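4.2 Marking of the working area and conduct of handling trials

The rules set out in Section 3 were drafted for fixed machines, which stay behind a guard and reach only so far. A robot with legs and two arms does not fit this model well, and both sites taking part in the study, Trillberg and Vasby, asked for further guidance before adopting them. The supplement prepared by Dvořáček and Agyeman answers this request. It deals with three matters: the floor boundary, the choice of table and object, and the position of the hands before and after a grip.

On the first matter, the supplement requires a striped boundary in yellow and black on the floor, visible from the robot's own viewpoint during work at the table. Persons other than the named operator should remain outside the boundary while the arms are powered. On the second, it allows a glass table only where the trial record says so, given that reflections and objects beneath the surface may disturb depth estimates. Objects should be of irregular shape in at least one trial in each series, and nothing used should cause injury if dropped. On the third, both hands should be open and free of the object at the start and at the end of every trial, so that each record has clear limits.

Figure 6 shows the table task with a plate and a pineapple, as seen from head height.

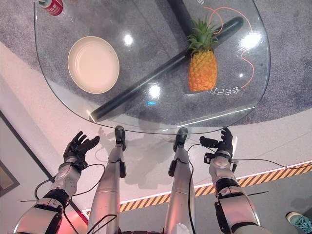
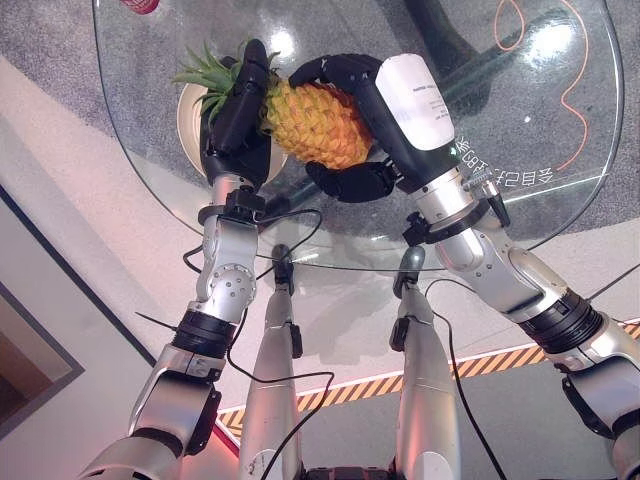
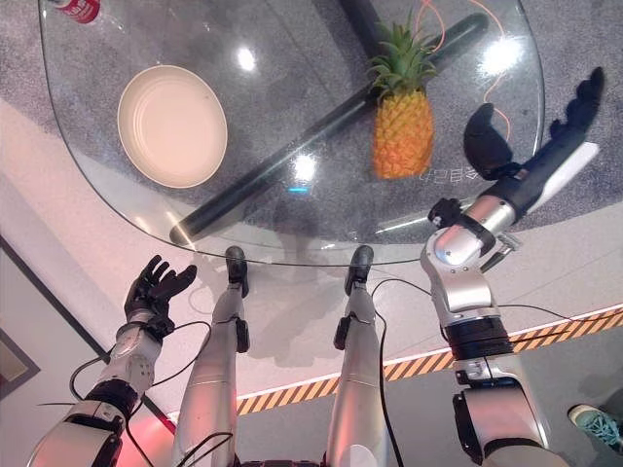 Figure 6. Handling task on a glass table: pineapple lying on its side (first view), held in both hands (second view) and standing upright (third view). The floor boundary is visible in all three views. Views are not necessarily in order of time.

4.3 Recording and review of trials

Each site kept a written record of its trials in the form given in Annex B. The combined record contains 1,228 trials, of which 467 were carried out under the supplement and the remainder under the earlier rules. For each trial the operator entered the object, the table surface, the state of the hands at the start and at the end, and any entry of a person into the marked area.

Reviewers returned 97 records to the sites for correction. The most frequent fault was a missing entry for the table surface. Operators at Vasby reported that the form placed this item on the second page, where it was easily overlooked, and the item was moved to the first page in the revised form issued on 7/26/24.

The supplement does not set a limit on arm speed. The reviewers considered that a single limit would be too strict for empty hands and too lenient for a two-handed grip, and the question has been referred to the November meeting. Until a decision is reached, sites should apply the limit stated by the manufacturer and enter it in the trial record.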